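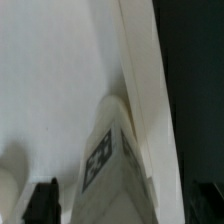

Stilell Off-White Names

README and data card, release 4

What this is

A table of names given to white and nearly white house paints, with the colour values the sellers published for them and the words people used when shown the same colours without a name. It was put together to test a claim that gets repeated in paint brochures and in a fair amount of writing about colour: that a name such as "chalk" or "buttermilk" tells a buyer something reliable about what will end up on the wall.

I doubted the claim when I started and I doubt it still, though for duller reasons than I expected. Please read the section on known problems before quoting anything from the table. Release 2 was passed about as proof that paint names are meaningless, and it proves nothing of the kind.

Files

names.csv holds one row per paint name as printed on the chart, with the spelling left alone.
values.csv holds the published colour values, where there were any.
answers.csv holds the words people gave in the naming sessions.
links.csv joins the other files together.
notes.txt is a plain list of corrections, newest at the top.

All files are comma separated and in UTF-8. Empty means we don't know. In release 2 an empty cell sometimes meant "none", and if you have old copies lying about you should throw them away.

Where the names come from

Most of the names were copied by hand from the Drillon collection of trade charts, which is large, badly sorted and strong on the years when every maker decided it needed a heritage range. The rest came from current charts picked up in shops. Web pages were left out. They change without notice, and the same pot can carry one name on the product page and another in the basket.

Drillon is a collection of what somebody happened to keep. Cheap own-label ranges are thin in it and expensive ones are thick. Expensive ranges have odder names. Any finding along the lines of "names have become more fanciful over time" should be treated as a finding about what gets kept until somebody shows otherwise.

Where the answers come from

The naming sessions were held at Strachan, on Friday evenings, in a room with lamps we could control and a ceiling we could not. Each session had 16 places. People looked at painted cards one at a time and wrote down whatever word they would use for the colour if they were describing it to a friend over the telephone. They could leave a card blank. Plenty did, and blanks are kept in the file as blanks with the reason column set to "skipped".

The favourite answer by a long way was "white". The next was "off-white". Anyone hoping for a rich folk vocabulary of pale colours will be let down by answers.csv. People do produce words like "ivory" and "magnolia", but they hand them out freely, and the same person will often give the same card a different word later in the evening. 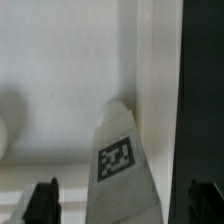 The colour values deserve the most suspicion of anything here. Makers publish them to several decimal places, which makes them look like measurements, and some of them probably are. Others look copied from an older chart, or worked out on a screen. Even an honest value describes a flat patch under a standard lamp, and very little in a house is flat. Take the pale, matte piece in the picture, wider at the bottom and narrowing upwards: the rounded top catches the light and looks slightly brighter than the rest. Ask which part should be matched to the chart and you will get an argument. The table can't settle it, and neither can the published decimals.

We did think about measuring every chart ourselves. Old charts yellow, new ones are often printed in ink with no paint on them at all, and the instrument we could borrow disagreed with itself from one morning to the next. We dropped the idea in April. The column called measured is still in values.csv so that old scripts don't fall over. It is empty all the way down.

Columns that need explaining

name_printed: exactly as on the chart, including capitals and stray hyphens.
name_plain: lower case, hyphens removed. Made by Fatance, our cleaning script, and checked by eye.
family: our own grouping (food, stone, cloth, weather, place, other). See the warning below.
claimed_tone: what the seller says about the colour, such as "warm" or "cool". Copied without comment.
sure: high or low. Low means the print was worn or the chart was damaged.
answer_raw: the word as written by the person, spelling and all.
answer_plain: the same, tidied by Fatance.

About family. The groups look sensible until you try to use them. "Linen" is cloth. "Oatmeal" could be food or cloth, and we put it under food for no very good reason. "Parchment" went to other. When a second reader did the sorting again from scratch, the disagreements were bad enough that I would not build a chart on this column, and I have asked people not to. They do it anyway.

About claimed_tone. "Warm" is the seller's word. Some ranges call nearly everything warm. Treat the column as a record of advertising. 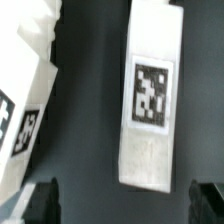
Square white label on an off-white block.

Known problems

Names repeat. Over 30 of them are used by more than one maker for colours that are plainly different, and links.csv keeps these apart by maker code. If you join on name_plain alone you will merge them and get a lovely smooth result that is wrong.

The people at Strachan came because they were interested in decorating. They may know more colour words than most, or may simply be fonder of using them. We have no comparison group.

All the charts are in English. Nothing here supports a statement about how "people" name white.

Session order was not shuffled properly in the early evenings. Cards shown late got shorter answers, and tiredness seems the likeliest reason, but the file can't tell you that. Use the order column if it matters to you.

Fatance turns "off white", "offwhite" and "off-white" into one word. It also used to turn "eggshell" into "egg shell", which moved it from a finish to a food. Fixed in this release. There may be others of the same sort.

What you can reasonably use it for

Looking up how a name was spelt on a given chart. Checking whether a name was used by more than one maker. Teaching, if you want a messy table with real faults in it. Setting up a better study than this one.

What I would rather you didn't

Please don't use it to choose a paint. Please don't train anything to suggest new paint names with it, as the world is adequately supplied. And please don't report the share of names that "match" what people said. I've seen this done with release 2, and the result depended almost wholly on whether "white" was allowed to match everything.

Terms

The table may be copied and changed freely as long as the release number stays with it. The charts themselves belong to whoever made them and are not included, so requests for scans will be turned down.

Corrections

Send the row number, the file name and what you think is wrong. A photograph of the chart helps if you have one. Corrections without a row number tend to sit in the pile for a long time.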